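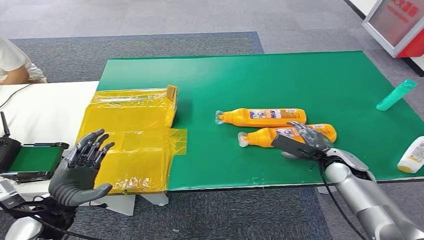 Figure 1. The right hand on the lower of the two orange bottles, with the left hand held open by the yellow mailer.

Trying Out the Zilton Two-Hand Packing Kit
Robotics Elective, Surnley Technical College
Report submitted 3 January 2025

Why we picked this kit

Our assignment was to review an automation product that a small warehouse could rent, and write up what it's like to use. We chose the Zilton kit because it has two full hands with five fingers each, and most of what we had used in class until then was a simple pinch gripper. I was excited before we even had it switched on!

The kit is rented out by a local supplier, Woltside, by the week. You get both arms, the control software and a thick printed manual. The manual is 111 pages and we used maybe a quarter of it, mostly the chapters on grasp setup and cable routing.

What we did

We worked with the sort of things a mail-order shop handles: plastic bottles, a tube and a flat mailer with shiny yellow film. Everything went on a green mat. The mat matters more than I expected – it gave the bottles enough grip that they didn't roll off when a finger nudged them.

Each run had the right hand go for an item while the left hand waited, open. We did 34 runs with the bottles lying on their sides, since that is how they land when you tip out a box. The hand comes down over the top of the bottle and the thumb goes underneath. Setting that thumb position took us most of the first afternoon, and it was worth it.

What we liked

The fingers! You set one closing force for the whole hand and each finger stops by itself when it meets something, so a tapered bottle needs no special program. Teaching a new grasp is quick too. You move the arm by hand, press save, and name it.

What could be better

The cables. They loop down from the wrists and we had to stop 2 runs to move one out of the way. Clips would fix this and I'd like to see them in the box. The mailer was also hard work, because the film is slippery and the fingertips are smooth. Rubber tips are sold separately.

Next steps

The Nwachukwu Lab has offered us bench time in April. We want to try the rubber tips and have both hands lift the mailer together.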